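News > Data & Analytics > Company News

Ravow opens forecasting tools to store managers after yearlong data cleanup

Ravow, the regional kitchenware and home goods retailer, will let its store managers run their own sales forecasts beginning in August, the company told employees on Friday. Until now the forecasts were produced only by a central analytics team and sent out as a weekly spreadsheet.

The change covers 385 stores. Managers will be able to look up expected demand for any item they carry, change the assumptions behind the number, and send an adjusted order to the warehouse. Orders that differ a great deal from the central forecast will still need sign-off from a district office.

The software comes from Lemetti, which sells planning and reporting systems to midsize retailers. Ravow has used an older Lemetti reporting product for several years. The new contract replaces it and adds the forecasting module. Neither company would give the price.

Brândușa Radu, head of data at Ravow, said most of the work over the past year went into the records underneath the forecasts. The retailer had grown partly by buying smaller chains, and each one had its own product codes, its own way of recording returns, and its own calendar. One chain closed its books on the last Saturday of the month. Another used the last day of the month, whatever day that was.

"We had the same casserole dish in the system under several codes, and in one case it was filed with garden supplies," Radu said. "A model trained on that will give you an answer, and the answer will be wrong, and you won't know why."

Her team combined 2104 separate data tables into a single store of sales, inventory and returns records. Of those, 1767 were copied over after automated checks. The rest had to be gone through by hand, mostly because the fields had no labels or the people who set them up had left the company.

The cleanup also turned up a problem with how promotions were recorded. Sale prices were logged, but the start and end times often weren't, so a jump in sales could not be tied to a discount. Stores now enter both when a promotion is set up. Radu said the older records could not be repaired and that the forecasts give them less weight.

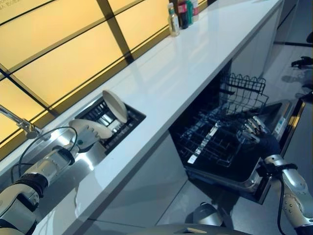 Store managers had been asking for something like this for a long time, according to Fitzgerald Yazzie, who added that the weekly spreadsheet usually arrived after the order for the week was already in. The central numbers were fine for items that sell at the same pace all year, Yazzie said, and not much use for a store near a college or a lake, where two weekends can make up a large part of a season.

Under the new setup, forecasts are refreshed overnight and are ready by 6 a.m. local time. A manager sees a single expected figure along with a high and a low estimate. Clicking on the figure brings up the main reasons behind it, such as last year's sales, the local school calendar, or a price change.

That last feature was added late. In an early trial, managers were shown only the number, and many of them ignored it. Ravow's analysts sat in on ordering calls and found that people wanted to know what the system had taken into account before they would change an order they had placed the same way for years. Lemetti rebuilt the screen over the winter.

The trial ran in a group of stores in two districts. Ravow said overstock fell in both districts compared with the same period a year earlier, and that out-of-stock items fell in one and stayed flat in the other. It did not release figures. The company is still looking into why the second district did not improve – one possible cause is a warehouse move that delayed shipments there for several weeks.

Outside analysts said results like these should be read with care. Consuelo Zabala, an independent consultant on retail data, said a trial that covers only part of a year can miss the periods when forecasts matter most. She also said the stores picked for a first trial tend to be the ones with the most willing managers.

"I would want to see a full holiday season before I put a number on it," Zabala said. "The data work is the part I would give them credit for now. A lot of retailers buy the forecasting software first and find out about the product codes later."

Training is set to begin next month. Some 700 managers and assistant managers will take a half-day course, either in person at a district office or online. The course covers how to read the high and low estimates and when to override them. Ravow has also asked each district to name one person to take questions during the first weeks, so that calls do not all go to the central team.

The central analytics team is not being cut, the company said. Its members will move from building the weekly spreadsheet to checking how the forecasts perform and looking into overrides. Every override will be stored along with the reason the manager gave, and the team plans to compare them with actual sales each quarter.

Some managers have asked whether those comparisons will show up in their performance reviews. Prapai Thammasiri, who runs store operations, said they would not for the first year. After that, the question will be taken up again with the district offices.

"If people think they'll be marked down for an override, they'll stop doing it," Thammasiri said. "Then we lose what they know about their own customers."

Access to the data is limited by role. A store manager can see the records for that store and totals for the district. District offices can see all the stores in their area. Customer names and card details are kept in a separate system and are not used in the forecasts. Loyalty program data is not used either, although Radu said the company may look at adding it in combined form, with no individual records, at a later date.

Ravow plans to add supplier data next. At present the forecasts can say how many of an item a store is likely to sell, but not whether the supplier can deliver them in time. Several large suppliers already share shipping dates electronically. Smaller ones send them by e-mail, and those dates are typed in by hand at the warehouse.

Hermenegildo Beltrán, Lemetti's manager for the Ravow account, said a supplier connection is being tested with one other customer and should be ready for Ravow early next year. He would not name the other customer.

Stores will switch over by district, beginning with the two that took part in the trial. The old reporting product will stay available to all stores in read-only form until the last district has moved.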